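Visit report: Dellwood Robotics Open Day
Prepared for the members of the Ekanayake Safety Forum
15 February 2021

The Forum accepted an invitation to attend the open day held by Rarnano at its Dellwood demonstration hall. The purpose of the visit was to see how working rules for robots with arms and hands are applied on a floor that is open to guests, and to collect points for the revision of our own guidance note, which is due in June. Our group had 8 members. The hall covers 4,000 square feet and is used for staff training when it is not open to visitors.

On arrival each guest signed in, received a visitor badge and was given a briefing. The briefing covered the emergency exits, the location of the stop buttons, and the rule that no guest may touch a robot unless a member of the Rarnano staff has invited them to do so. It was clear and kept to the time allowed. We would have liked to receive the same text in writing before the visit, and have said so to our hosts.

The first part of the tour dealt with floor marking. Rarnano uses tape on the carpet as well as posts and ribbon, and its written procedure sets out where each may be used. Tape is treated as a notice only. It tells people where they should stop, and the procedure states that it must never be counted as a protective measure in the risk assessment.

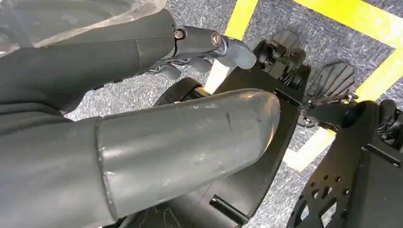

Who decides where a floor line goes?

The person who signs the risk assessment for the station decides. The line is placed outside the full reach of the arm, including anything the hand may be holding, and it is checked again whenever the robot, its tool or its task is changed. Visitors and operators may ask for a line to be moved outward, but only the signatory can approve moving one inward.

Our members considered this a sound arrangement. In several workplaces known to the Forum, lines were laid when the equipment was first installed and have not been reviewed since. The Dellwood procedure ties the review to the change record, so a new tool cannot be released for use until the line has been looked at. The weak point, in our view, is wear - tape lifts and fades, and the procedure gives no inspection interval for it.

We then moved to the matter of people near an active station. Rarnano permits guests to come closer during demonstrations than during training, on condition that speed is reduced and a staff member holds the stop control for the whole period. The holder may not also act as presenter. This separation of duties was discussed at some length, and our group supported it.

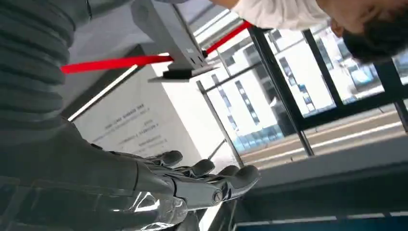

What should happen if a guest steps past a barrier during a demonstration?

The holder of the stop control stops the robot at once, without first giving a spoken warning. The guest is then asked to step back, and the presenter confirms that the area is clear before motion is started again. The event is written in the station log, even if there was no contact and no complaint.

We asked to see the log and were shown the entries for the past 30 days. Of these, 3 concerned guests who had crossed a ribbon. All had been closed with a short note and a signature. The Flinby checklist, which many of our members use, does not at present ask for such entries, and we propose that it should.
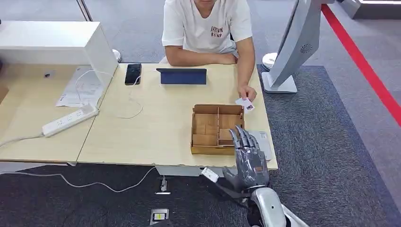
Shared tables received the least attention in the written procedure, although they are where a person and a robot hand are closest together. The Forum's own note asks that such a table hold only the items needed for the task, and that cables be routed away from hands and feet. Good practice on this point is easily lost when a station is also used as a desk. A phone with its charging cable lying across the tabletop, or a cable run over the carpet toward the table legs, should be picked up in the check made before each session. Rarnano's present form has no line for either, and our hosts agreed to consider adding one.

Points carried forward to the June revision:

Review of floor lines to be tied to the change record.
An inspection interval to be set for tape.
The stop control to be held by someone other than the presenter.
Barrier crossings to be logged in all cases.
Tabletop items and cables to be included in the check before each session.

The Forum thanks Rarnano for its welcome and for the open manner in which questions were answered. Members who wish to comment on this report should write to the Forum office.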